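Against the decluttering subscription

A company called Girkora would like 70 pounds a month from me to help me own less. The offer came through the letterbox on 12th July, which was a Sunday, so they are keen. For that money I would get a visit every quarter, a set of labels and an app called Cenen that reminds me to let go of things.

I have my doubts. Paying every month to have fewer belongings is still buying something, and the firm needs me to be untidy again by December or it loses a customer.
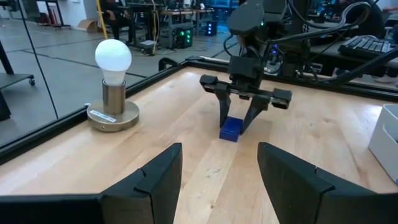
Bare boards, the look we are all meant to want.

The leaflet says members remove 719 items in their first year. It doesn't say what counts as an item. If a box of paper clips is one item, I am impressed. If each clip is counted, I could get there before lunch. There is no word either on how many things members bought in the same year, and I would have thought that was the more useful figure.

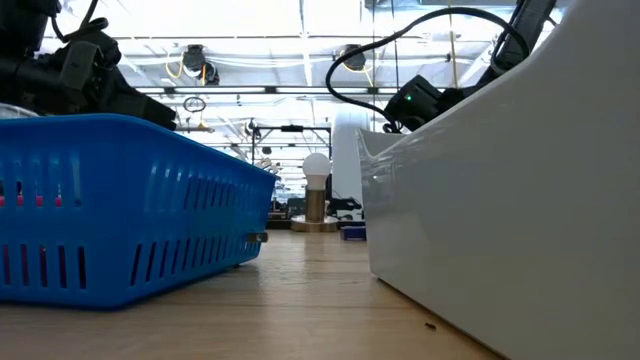

Storage is where these firms make their real money, I suspect. Girkora sells its own range under the name Flullero, and the full set for a family home comes to 725 pounds. You are told to clear out first and then buy boxes for whatever survives. A blue plastic basket with slots in the sides does the same job, and you can see a bit of what you put in it. The Flullero boxes have lids and no slots, so you need the labels, and the labels are part of the subscription.

I don't deny that a clear-out can feel good. I did the cupboard under my stairs last winter and was pleased with myself for almost 70 minutes. Then I needed the extension lead. A friendlier rival, Bakke, at least charges by the visit and then goes away, though its website still talks about "your journey" and I had only wanted someone to take the wardrobe.
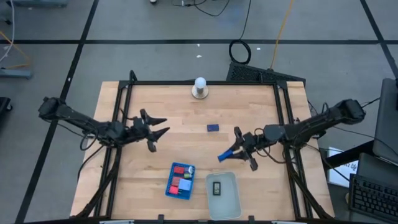
What the leaflet leaves out

Most of the mess in my house comes from having too few cupboards and a landlord who won't put up a shelf. An app can't help with either. I would pay a joiner tomorrow, once, and keep the paper clips.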